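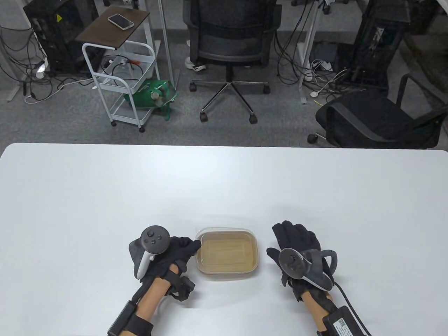
I own 12 lunch containers and, as of this morning, nine lids. Five of those lids fit something. I've gone through the drawer, the dishwasher, the trunk of my car and the bag I take to the pool, and I've come to accept that the missing ones have started new lives somewhere else.

I bring this up because I've spent most of the spring thinking about packed lunches. It began when my office moved to a part of town where a sandwich and a drink will run you more than I used to spend on dinner. I did what people do. I announced to everyone that I was going to start bringing my lunch, I bought a stack of boxes, and I lasted a week and a half. The last day of that run was a container of leftover spaghetti that had set into a single brick. I ate it with a knife.

So I went looking for people who were better at this than me, which was easy, and I asked them a lot of nosy questions about what they eat at noon.

The first was Rosalinda Dizon, who sat two desks over from me at my old job and has brought lunch every working day for as long as I've known her. I'd always assumed she was one of those people who spend a whole afternoon cooking for the week with music on. Nope! She hates that. "By day three it tastes like the fridge," she told me. What she does is cook a bit too much rice at dinner and put her lunch together right then, while the pans are still out and before she sits down to eat. If she waits until after dinner it doesn't get made. If she waits until morning it really doesn't get made.

Her standard box is rice, a fried egg, something green and something sour. The sour thing is the part I'd been missing all these years. She keeps a jar of sliced cucumber in vinegar and sugar going at all times, and tops it up whenever it gets low, and I can't tell you how much a few cold sour cucumbers do for yesterday's chicken. I went home and made a jar that night. It's two parts vinegar to one part sugar if you want to try it, plus a good pinch of salt, and I throw in a bit of chili because I can't leave things alone.

She also told me to stop packing pasta. Or, if I had to, to use the short kinds and stir in some oil while it was hot. I didn't tell her about the knife.

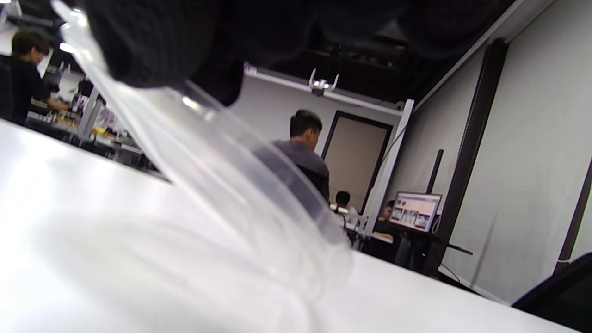

Pentti Riihimäki goes the other way entirely. He eats the same lunch every day: rye bread, butter, cheese, a boiled egg and an apple. I asked if he ever got bored and he looked at me as if I'd asked whether he got bored of his shoes. He likes it. He knows what it costs and how long it takes, and he's never once stood in front of an open refrigerator at seven in the morning feeling bad about himself (my words, he'd never say that).

I tried the Pentti method for two weeks and I have to say there's something to it. The grocery shopping got very easy. My mistake was butter straight from the fridge, which tore the bread to bits, so now it lives on the counter in a dish. I also learned that an egg boiled for 12 minutes is too far gone for me. Nine is plenty, then straight into cold water, and leave the shell on until you want to eat it. Your coworkers may have feelings about the egg. Peel it near a window.

Where I fell down was the weather. A cold cheese sandwich in March, with rain coming sideways at the break room window, is a sad thing to look forward to. I started to crave soup, and that took me to Wakana Katayama, who runs a tiny lunch counter called Liltness with her friend Fumiko Sekiguchi. There are six stools. They close at two in the afternoon and by then there's usually nothing left to sell anyway.

They were kind enough to let me hang around one morning and get in the way. I'd gone in for soup advice and I did get some: heat your thermos with boiling water for a few minutes before the soup goes in, and fill it right up to the neck, as a half-full one cools off much faster. Cut everything small enough to fit on the spoon you'll really be using. Noodles go in a separate box. All good stuff, and my soup has been properly hot at lunch ever since.

But what I really came away with was how Fumiko fills a box. She starts with whatever has the most definite shape, and the soft things get pushed into the gaps, and she doesn't stop until nothing can slide. I'd been laying my food out like it was on a dinner plate, with lots of polite space, and then swinging it around in a backpack on the bus. No wonder it all ended up in one corner. She also lets everything cool before the lid goes on. Warm rice under a tight lid makes its own rain, and that's how you get soggy cutlets. 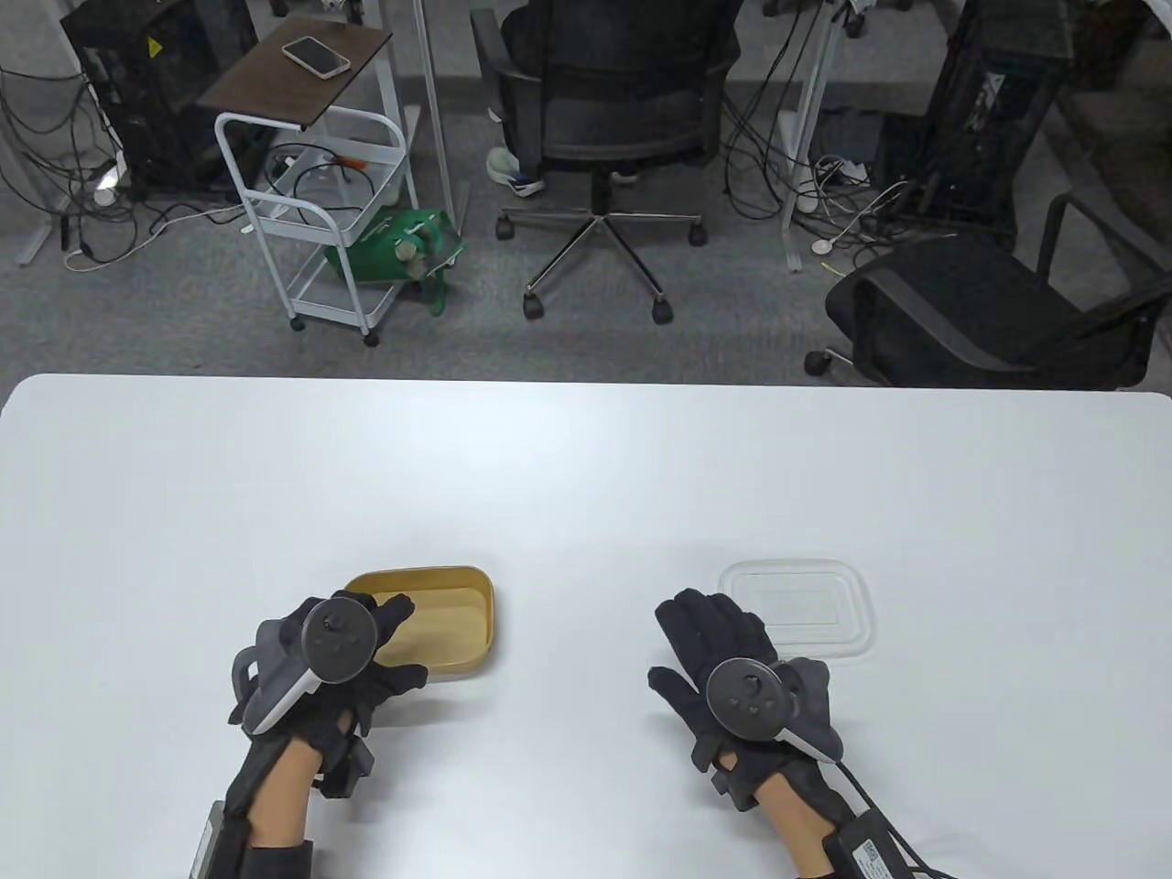 I asked Fumiko what she'd pack for someone who had no time, no skills and a bad attitude. She thought about it for a while. Rice balls, she said. Make a bunch, wrap them up, freeze them, and heat one or two in the microwave at work. Put salmon in if you have it and anything salty if you don't. I've now made them four times. The first batch looked like something a dog had been carrying, but I wet my hands properly the next time and they came out nearly triangular.

There's one more person I should mention, and that's Valtteri Partanen, who doesn't pack a lunch at all. He packs parts. At his desk he keeps crackers, a few cans of sardines, a bottle of hot sauce and a sharp little knife, and all he carries from home is one fresh thing, a tomato or an avocado or a pear. I thought this was a bit much until I forgot my lunch in June and he made me a plate from his drawer. It was great! I've started a drawer of my own. It has crackers, peanut butter and a can of chickpeas I'm saving for an emergency.

As for money, I kept my receipts for a while and then lost them, so I won't pretend to have a number for you. I can say that my bank balance looks less frightened at the end of the month, and that I still buy lunch out when I feel like it, mostly at Liltness, mostly the pork one.

These days my week is a mess of everybody's ideas. Rice and egg when there was rice at dinner, rye and cheese when there wasn't, soup if it's raining, and the drawer when it all goes wrong. I've got three rice balls left in the freezer, and I still need four lids, the rectangular kind with the clips, if anyone has spares.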